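Lurnport Home Services Cooperative
Working Group on Automation of Household and Shop-Floor Chores
Minutes of the March meeting

Present: Vitória Seixas (chair), Teófilo Inga, Brayan Tamayo, Heriberto Cárdenas, Heriberto Condori (minutes)
Apologies: none received

The meeting opened at 9:30 a.m.

1. Minutes of the previous meeting

Approved with one correction. Under item 4, "Mr. Heriberto" should read "Mr. Cárdenas."

2. Matters arising

Mr. Tamayo has received the revised terms from Garetti. The monthly charge is unchanged at 2,544. The clause on replacement of worn grippers has been moved to an annex and still does not say who pays for shipping. Mr. Tamayo will write to Garetti again.

The request from the Rivadeneyra laundry to join the group was accepted. The laundry will be invited to send one person to the next meeting.

3. Table-setting and clearing: report by Mr. Inga

Mr. Inga presented the results for the period. The two-arm station was given 300 attempts at moving a single bowl from one marked place to another. Of these, 207 were completed without a person stepping in. The log records 11 stops called by the operator. The remaining attempts ended in a missed grip or a bowl set down outside its place.

Ms. Seixas asked whether these figures would support a trial in a member kitchen. Mr. Inga said that they would not. A dishwasher at the Lakon canteen handles bowls in stacks, with food in them, on a counter other people are using, and none of those conditions was part of the test.

Mr. Cárdenas noted that a missed grip is tolerable if the machine recognizes it and tries again, and asked that the next log separate misses followed by a second try from misses that ended the attempt. Agreed.

4. Workspaces

The group reviewed the layout of the workspaces. Mr. Condori asked that the two table types be named in the minutes, as earlier papers have used "the table" for both.

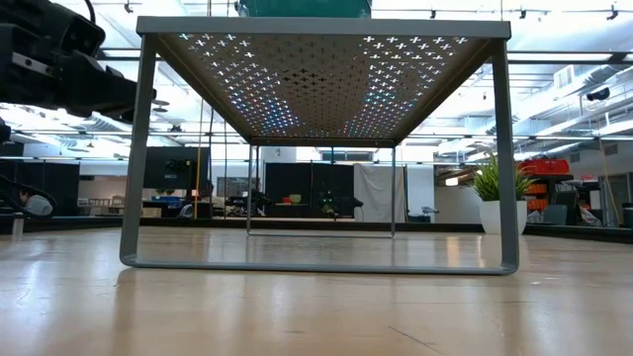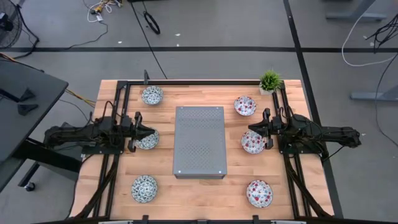
Workspaces reviewed under item 4. First picture: metal table with perforated top. Second picture: wooden worktable with the bowls and the two arms.

Mr. Tamayo observed that the bowls on the wooden worktable are set out with clear space between them, three to each side of the metal box. He asked that closer spacing be tried before any claim is made about ordinary dining tables. Mr. Inga agreed and proposed reducing the spacing in steps, with the same bowls used throughout so that results can be compared.

On the metal table, Mr. Cárdenas raised the matter of the openings in the top. Cutlery handles and small fasteners could catch in them, and shop-floor members handle both. He recommended that trials with small parts be held on a solid surface first. Ms. Seixas preferred to keep at least one series on the perforated top, given that many members' workshops have racks and shelving of a similar kind. It was agreed to run both and report them separately.

5. Shop-floor tasks

Mr. Condori reported on visits to two member workshops. Staff were asked which chores they would hand over first. The most common answers were moving bins between benches and sorting returned fasteners. Wiping down benches was also mentioned, but the group considered that this should wait until there is an agreed way of judging whether a surface is clean.

Ms. Seixas reminded members that the question before the group is whether machines can do this work now, at a pace and cost a member could accept. On the evidence so far, her view was that they can do parts of it under supervision. Mr. Cárdenas asked that his dissent be recorded. He considers the bin-moving task close to ready.

6. Actions

Mr. Tamayo: letter to Garetti on shipping costs.
Mr. Inga: revised log format; series with reduced bowl spacing.
Mr. Cárdenas: written proposal for a bin-moving trial.
Mr. Condori: invitation to Rivadeneyra.

7. Other business

Mr. Inga asked that papers be sent out earlier. Noted.

The meeting closed at 11:15 a.m.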